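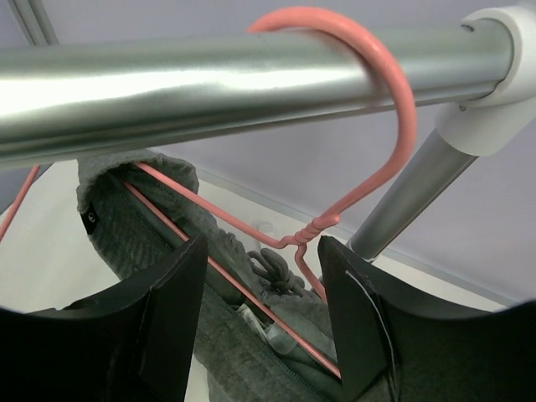 Tessier hanging set: notes before you use it

Garments on wire hangers, hung on a metal clothes rail. 3,845 entries, of which 631 have no garment type filled in. Treat any total by type with suspicion.

The "neatly hung" label is one person's opinion. Ikhsan Entili and I both labeled 248 entries and argued over plenty of them, mostly about how crooked a shoulder can sit before it counts as crooked. We never settled it.

Fabric names came from the Prasdale stock list, and I wouldn't trust them. "Cotton blend" seems to mean anything.

Do not merge with Flisden. Its hanger labels follow other rules.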